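Damby Residents' Social Group
Notes of the March meeting, held in the day room at 2 pm

Idris Harries in the chair. Notes of the last meeting agreed, with the spelling of Stanar corrected.

1. Steam railway outing
The Stanar line has offered a footplate ride to one resident over 90. Mrs Jenkins has put her name down. The chair asked who would lift her up to the cab, as the letter says only that "staff will assist". He was not convinced that whoever wrote it had seen the steps. Reply to be sent asking for details in writing before anyone tells her it is going ahead.

2. Cost
The coach firm, Hamari, quotes 211 pounds for the day. Last year's quote went up twice after booking – members doubted this one would hold either. Agreed to pay nothing until the price is fixed.
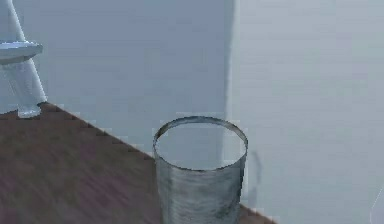
Metal cup on a wooden table.

3. Tea on the train
Offered at no charge for 40 people. Mr Jenkins pointed out that the same was said about the boat trip, and we were billed for the scones. To be checked.

4. Local paper
The home would like a reporter present. Two members felt this was more for the home's benefit than Mrs Jenkins's. She is to be asked herself, without the manager in the room.

5. Any other business
The wish box is still locked and the key still missing.

Meeting closed at 4 pm.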